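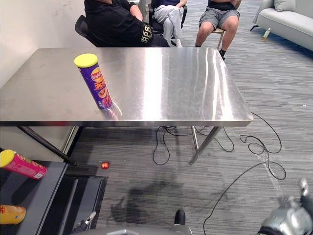

Hitonent stainless work table, reviewed after five months

I bought this table in March for the back room of our office, where it replaced a folding table with a split top. Price was $175 before delivery, and delivery added another $32. It gets used for sorting mail, assembling sample boxes, eating lunch and whatever else people bring in. I paid for it myself and was reimbursed by the office.

Assembly

Two boxes, one for the top and one for the legs. Kevin Ayala and I put it together in under an hour. The instructions are a single folded sheet with small drawings, and the leg bolts are packed in the same bag as the feet, so sort them first. The hex key that comes with it is soft and rounded off on the third leg. We finished with our own.

Leave all the bolts loose until the table is upright, then tighten. We did it the other way and had to start over.

The top

Brushed steel, flat, no lip at the edge. It wipes clean with a damp cloth and dish soap. Grease from chips and takeout comes off in one pass, though fingerprints come back the same day. If marks bother you, get a wood top.

It does reflect. Under our ceiling lights there are bright streaks across the surface, and anyone reading paper at it for long will want to shift their chair. Jade Lemieux puts a desk mat down when she works there — that fixes it for her.

Scratches showed up in the first week. They run every which way and are only obvious up close. Always wipe along the grain.

Legs and stability

The legs are slim and leave decent room for knees, whether you pull up an office chair or a low stool. On carpet tile the table stands steady for normal use. It rocks slightly if you lean hard on one corner. The listing claims a 320 pound load. I have not tested that, but a full carton of catalogs did not bow the top.

There is no cable clip or tray underneath. Anything you run to the table ends up on the carpet, so plan on buying clips.

Noise

Setting down a mug or a stapler is loud. Felt pads on the things you use most will help.

Compared with others

The Vorkura table I looked at was $292 and has a lower shelf. For a seated table the shelf would be in the way, so I saved the money.

Four stars. One off for the hex key and the noise. I would buy it again for a shared room, probably not for a home desk.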